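Teleop for folding: gloves or leader arms?
Robot Builders Board > Manipulation > Teaching and demos

dormer_k
We're teaching a two-arm setup with five-finger hands to fold clothes. Right now one person drives it by remote control for the whole session. My logs say we throw out almost 20 demos for every 300 we record, mostly because the operator hesitates and the policy learns the pause. Would gloves fix that, or should we build leader arms?

pell_matt
Leader arms. We tried the Vulik gloves and the wrist drifted after 10 minutes. You spend the session recalibrating.

sorrelwire
Disagree with pell_matt. Drift was a mounting problem for us. Once we strapped the tracker higher on the forearm it held all afternoon. Gloves are better for cloth because you need the fingers.

dormer_k
Same kind of job, for reference. The garment starts in a heap and the operator has to find a sleeve first. 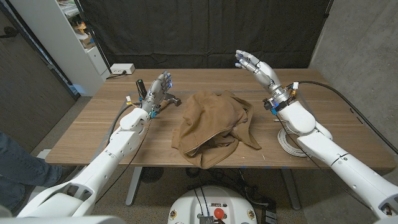
Page 3 of 10

atif_y
Your start state is the hard part. Finding an edge in a crumpled jacket or hoodie is a different task from folding it. I would record them as separate sets and train the flattening first.

pell_matt
Splitting them makes the handoff worse. The fold policy only ever sees a flat garment and then it gets one that's half flat.

atif_y
So end the first set at half flat sometimes and start the second one there. We did that in August with towels and it was fine.
-- Atif Yousafzai

sorrelwire
Towels aren't jackets. Agree on varying the start, though. Also, change operators. One person has one way of grabbing a sleeve and you'll get that and nothing else.

dormer_k
Mixing operators is what gave us the worst results. Two people went for opposite sleeves and the arms dithered in the middle.

sorrelwire
Then write down which sleeve goes first and make everyone follow it.

hexnut_lou
Has anyone tried moving the arms by hand for this? Welteo's guide recommends it.

pell_matt
Fine for one arm. With two arms and hands you run out of people.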